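**Pestell cell** is the name we use for a one-arm tabletop work cell and the simulated copy that goes with it. I've looked after both for a good while now, so I wrote most of this entry (Teemu Saarinen fixed my spelling, and any wiring facts are his).

## Background

Vilho Kauppinen drew up the first cell as part of the Killska project. It was meant to be a plain bench, one arm, one two-finger gripper and whatever you felt like putting down to pick up. Ulla Heiskanen added the simulated copy the next January, and now we try every change there first. It saves a lot of bent fingertips!

## Setting up

Start with the pedestal. If the base is a hair out of level, everything downstream inherits it, and you'll spend your afternoon blaming the gripper (I have). Bolt it down, level it, then load the base offset from the Plamo file. Ours is set to 233 mm from the table's back edge.

Next comes the tool. Enter the flange, the gripper body and the fingertips as three separate lengths. Mojtaba Shirazi once typed in a single total, and it worked fine until we changed the tips and had to measure the whole lot over again.

Then run the home move. The gripper should end up pointing straight down, open a little, clear of everything on the table. I like to send it home five times in a row and watch the tips against the wall behind. 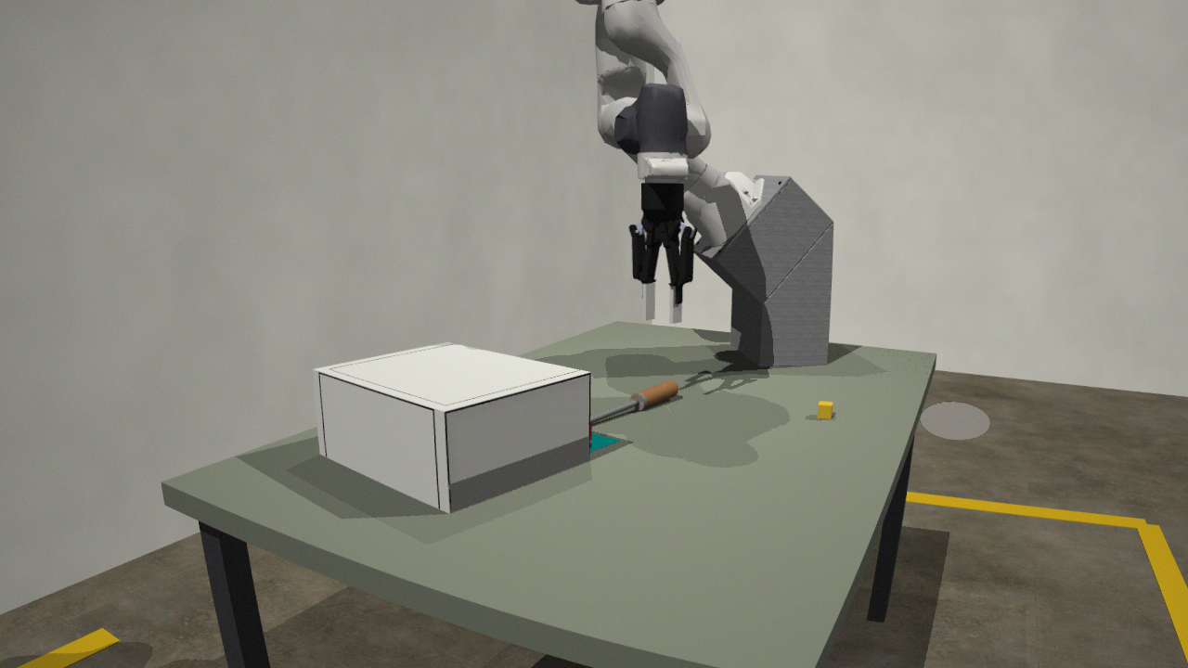

If the tips come back to the same spot every time, you can go on to the reach test. Put one small thing out on its own and something bigger nearby, so the path planner has to think a bit. Fault 1017 at this stage nearly always means the tool lengths are wrong, so go back and check those before you touch the joint limits.

## Upkeep

The finger linkages get wiped and checked for play every 56 hours of running. Nelli Jääskeläinen keeps the log for the real cell. The simulated one has no grease to worry about, but its tool file does need updating whenever the real tips are swapped, and I still forget that one more than I'd like.

See also: Honkanen mount, Killska.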